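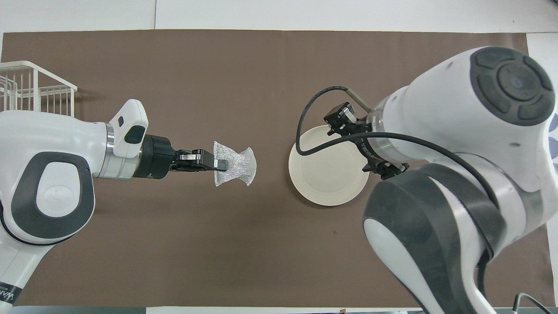
The Larkitz quote for the two-arm bench cell came in and I need someone to talk me into it or out of it before the February budget meeting. They want a 36 month lease, and the service plan is a separate line at $4000 a year. I keep going back and forth on what we'd be paying for. One arm has a crinkly silver bag in its gripper and the other is sitting over a plate with nothing in its fingers, and at this price I'd want to know how much of a shift each arm spends doing that second thing. Our work is kitting small housewares: plates, cups, some wire goods, a lot of soft packaging. Has anyone run the numbers on two arms versus one for that kind of mix?
posted by shelf_and_bin, January 31, 2024

Does the service plan cover the grippers? Ask that before anything else. Ours didn't, and fingers are what we go through.
posted by torquenut

re: torquenut
The sheet says "end of arm tooling excluded unless listed." Nothing is listed. So no.
posted by shelf_and_bin

Then you don't have a quote yet, you have half of one. I priced a similar cell through Ruggiero and the arms were the part I could predict. Cables, mounts, spare fingers, somebody's time to teach it every new item, all of that landed on my maintenance budget after the lease was signed. Put a line in for 80 hours of your own tech's time in the first year and see if the payback still works. Mine got ugly fast.
posted by old_conveyor_guy

I'll disagree a little. 80 hours is nothing if you change items as often as most kitting shops do, but it also buys you something you keep. We went with one arm from Pradelach and I regret the one arm, not the spend. Anything floppy needs a second grip. With one arm we ended up building a clamp fixture for every bag size, and those fixtures cost real money too — they just never show up on the robot's line.
posted by midwest_pickpack 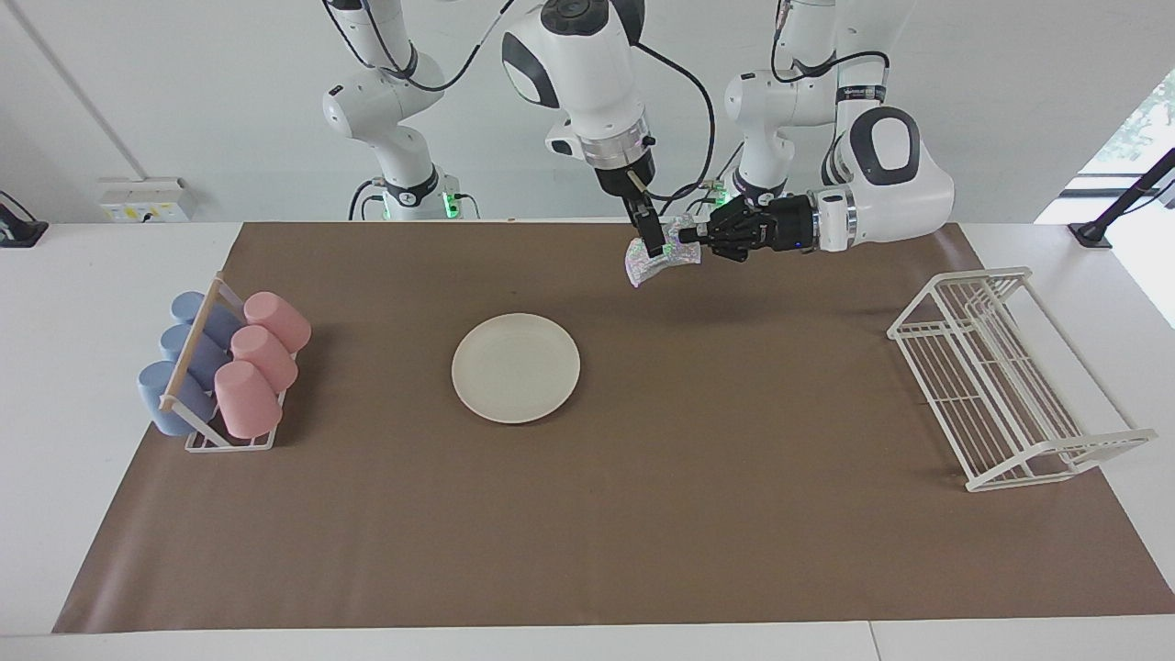 Silver wrap held at both ends, regular gripper on one side, fingered hand on the other.

Okay, so midwest_pickpack has a point about the second grip. I can see the use of it on something like that wrap. What I can't see is a rate. There are cups in the one rack and an empty dish rack on the other side, and I have no idea how long it takes to get from one state of that table to the next. I asked Larkitz for cycle times on our items and got a brochure.
posted by shelf_and_bin

That hand would worry me more than the rate. All those joints. A two-finger gripper I can keep on a shelf and swap at lunch. Get the replacement price for the hand in writing, plus the lead time, and ask whether the cell can run with a plain gripper on both arms while you wait.
posted by torquenut

Counterpoint, a hand might save you tool changes between a cup and a bag. Might. I have never seen a vendor prove it on a customer's own parts.
posted by lineside_lou

Which is why you ship them your own parts. Box up your worst stuff, the thin bags and the plates with hardly any rim to grab, and make them run it unattended with you on a video call. If they say the schedule is too full for that, you've learned something for the cost of freight.
posted by old_conveyor_guy

Also push for 24 months with an option to extend. Lameck gave us that on a palletizer after they said they couldn't. At 36 you'll still be making payments on it when the next model is out.
posted by midwest_pickpack

A shorter term usually means a higher monthly, so run both before you get excited. I've watched people win that argument and pay more.
posted by torquenut

Fair. We did pay more per month. I'd still do it again.
posted by midwest_pickpack

Thanks all. Going back to Larkitz for tooling prices, a 24 month option, and a test on our own bags. I'm leaving the cell out of the February request and asking for freight and tech hours only. If the test is good it can go in the next round.
posted by shelf_and_bin

Post the cycle times if they ever give you any.
posted by lineside_lou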